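Equipment planning FAQ: hand-held grippers for folding tasks

Who is this page for?
Project leads budgeting for the Onwood garment programme in the July round. Queries go to Damir Leka.

How many grippers should a site order?
Two per operator, left and right, plus one spare per site. Lead time from Skeka is six weeks.

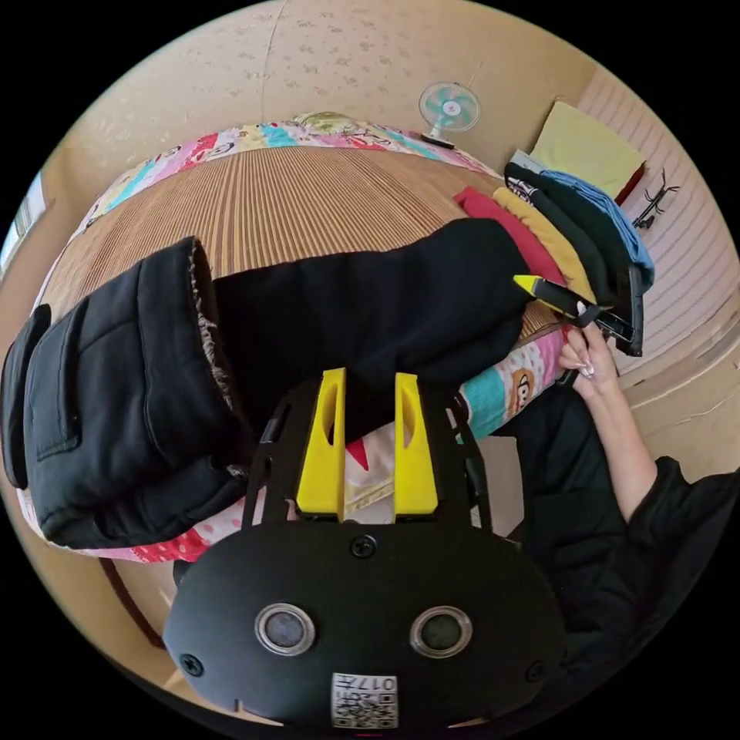
Gripper 017 facing the bed, with folded clothes stacked at right.

Do we need to budget for a work table?
No. An ordinary bed is acceptable. Allow for a mat if the bedspread is heavily patterned.

Are dark garments covered by the standard fingers?
Yes. The standard yellow pair is specified for all fabrics — no separate line item is required.

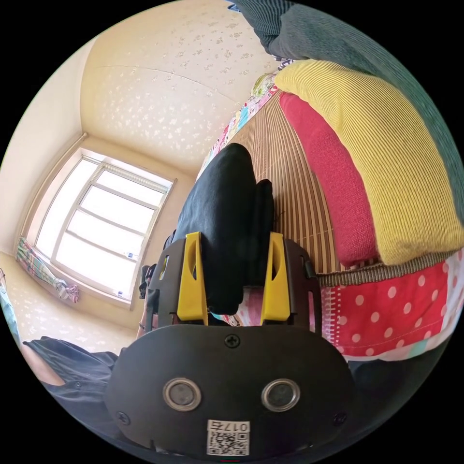
Folded black cloth held between the fingers, over a bamboo-slat mat.

What does a unit cost?
$4,000 before tax, labelled and calibrated. Replacement fingers are $191 a pair.

What is the warranty?
12 months. Cracked lens windows are excluded.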